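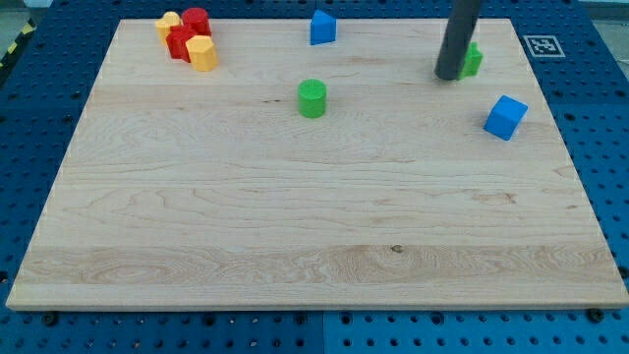
Leave the Blocks Without Instructions

My opinion is a small one, and I have defended it at many kitchen tables. A child needs fewer blocks than we buy, and the blocks should come without a plan.

Last July I counted what my two children owned in the way of building toys. The result was 686 pieces, in four boxes, and most of them belonged to sets with a booklet. Each set had been built once, admired for a week and then broken up. After that it was only material to be tidied. I do not blame the children for this. When a thing has one correct form, and you have already made it, what remains for you to do?

In the same month I bought a bag of plain coloured shapes at the Sutora shop in Lastetbridge. Prisms and cylinders, in red, yellow, blue and green, with no letters and no faces painted on them. It cost less than one of the sets. My sister-in-law looked at it and asked where the rest was.

I also gave them a board. I think this is the part which parents forget. On a carpet the blocks fall over and the child becomes angry with the carpet. A flat piece of pale maple is different. It tells you where the game is, and it can be carried to a shelf with the game still on it — in our flat, with 55 square metres for four people, I value this very much.

A hexagonal prism is a good friend to other shapes. It has sides enough to lean against, and a flat top, so the yellow ones end up in the middle of every cluster, pressed against a red cylinder or whatever stands near. The triangular one is more difficult. Stand it on a rectangular face and you have a roof, and nothing will sit on a roof. My son was cross about it for two days. Then he began to put it far from the others, alone, and said it was the house of someone who likes quiet. No booklet would have given him this idea.

I know the arguments against me. A friend who works for Grenano, where they sell the large sets, told me that following steps teaches patience and reading of drawings. I agree with her. I followed such drawings as a child and I liked them. But one can learn to follow steps from a recipe or from a flat-packed shelf, and life will offer plenty of both. The empty board is rarer.

Others say that so few shapes will become boring. Yes, they will, and I would let it happen. The boredom in our house lasts some 2000 seconds, by my kitchen clock, and after it usually comes the best building of the afternoon.

We gave three of the four boxes to the toy library on Barasa Street. The children chose which one to keep, and they have opened it twice.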